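Furniture swap moves to the Olmedo hall in May

The Hendcombe furniture swap has outgrown the library meeting room. Starting in May it will be held in the main hall on Olmedo Street, with the entrance on the parking lot side. Doors open at 9 a.m. for people dropping things off and at 10 a.m. for everyone else.

The rules stay the same. Bring up to 5 pieces and take home what you can use. You do not need to bring something to take something. Small tables, stools, chairs, bookcases and lamps go fastest. We cannot accept mattresses, cribs, car seats or anything with torn upholstery.

Please take legs off tables and stools before you load them, if they come off easily. Put screws and small parts in a bag and tape the bag to the piece. Last fall we ended up with a coffee can full of bolts and a bookcase that would not stand up, and the two did not belong together.
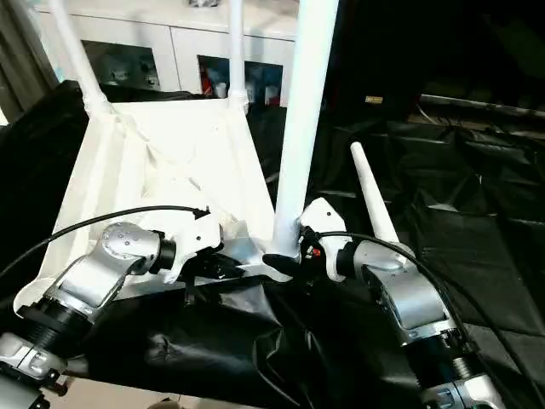
White plastic seat with its legs pointing up.

Plastic pieces are welcome as long as they are sound. Press down on the seat with both hands before you bring it. If it cracks or bows, leave it at home. Faded color is fine. Wash off pollen and bird droppings with dish soap and let the piece dry overnight, so it doesn't mark the hall floor.

Residents of Travis and Cumlow can take part too. The Cumlow shuttle stops 2 blocks from the hall, but the driver can't carry furniture, so you will need a car or a friend with a truck for anything larger than a lamp.

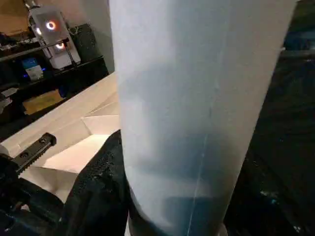

What happens to the pieces that are left at closing time?
They go to the reuse store in Travis, which sells them at low prices and sends us a list of what it can't take.

Setup starts at 8 a.m. and we could use more hands, mostly for moving folding tables out of the storage room. The tables are heavy and the storage room door does not stay open by itself. 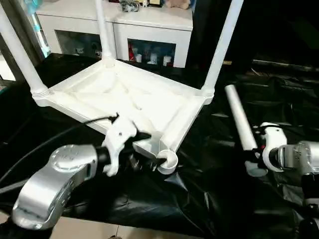 If you can bring a doorstop or a hand truck, put your name on it. Two hand trucks went home with the wrong people last time, and one is still missing. It has a red handle and a flat left tire.

Parking at the hall is limited to 40 spaces. Please unload at the side door and then move your car to the street. The space by the ramp must stay clear all day.

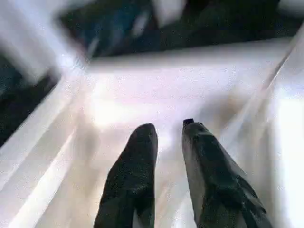 Two dark gripper fingers over a bright white area.

The swap closes at 1 p.m. Large items you have claimed need to be out of the hall by 2 p.m. Sign-up sheets for setup and cleanup are at the library front desk.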